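Home | About us | Software | Jobs | Contact

About Clustum

July 20, 2018 - by Kaj Lykkegaard

Clustum is a software company in Endby. We are 13 people, and we write planning and control software for robot arms. Our main product, Trollari, takes a recorded hand movement and makes from it a path that the arm can follow without hitting itself or the table.

We started with 2 customers and one rented desk. Today the test library has 1,745 recorded grasps, and every new version must replay all of them before we release it. In September we will open the planner interface to outside developers - write to us if you wish to try it early.
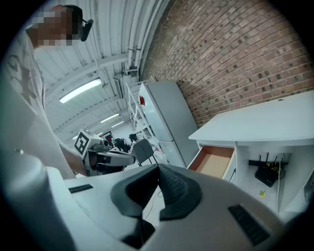

Two hand-held grippers in our workshop, one with a marker cube on top.

Contact: Clustum, Endby | © 2018 Clustum | Back to top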